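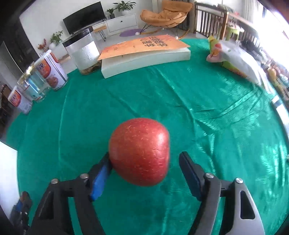
Denonley publishes handling rules for hand-held grippers, with a whole page on fruit

Telstead, Monday, April 11, 2022 – Denonley has published the second edition of its good practice guide for people who gather manipulation data with hand-held grippers. The guide runs to 42 pages, which the authors admit is a lot to say about picking things up and putting them down again.

The first edition was written for laboratories. Its readers then took it into kitchens and living rooms, where it had nothing to offer on rugs, visitors or shiny tablecloths. The new text starts from the home and works outwards.

"We had a lovely section on bench height," said Constanza Riquelme, who edited both editions. "Then people wrote in to ask what to do about the dog."

The rules draw on a review of 2551 recorded grasps, carried out with the testing firm Cleso. Reviewers marked each one for how the item was approached, held and released, and noted whether the operator had kept to the written task. Where operators had strayed, the reviewers asked them why. "It looked nicer over there" came up often enough to get its own paragraph.

Among the main changes:

Soft produce now has a separate class. Apples, pears and tomatoes are to be gripped with padded fingertips only, and any piece that has been dropped is retired from the session. It may be eaten, at the operator's own risk.

Operators must stop after 2 failed attempts at the same item, write down what happened and begin again. A third go out of stubbornness no longer counts as data.

Household goods stay where the household keeps them, unless they are hot, sharp or breakable and within arm's reach of the task. Tidying up for the recording is discouraged, a rule that has proved popular.

Fingertip pads and joint screws are checked before every session, and the check is signed by the person who did it. "Looks fine" is not accepted as an entry.

Everyone who lives in the home must agree to the recording beforehand, and any of them can have it removed within 3 weeks, no reason needed.

Evaristo Lombardi, head of operator training at Gavalas, has used the draft since the winter. "My trainees complained about the form for the first few days," he said. "Now they complain when somebody else hasn't filled it in. I am told this is what a standard is for."

The guide is voluntary and free to download from the Denonley website. Comments on the produce section are open until the end of April. Remarks about bananas have already been received and are being considered.

Press contact: Everett Brannigan, Denonley press office, Telstead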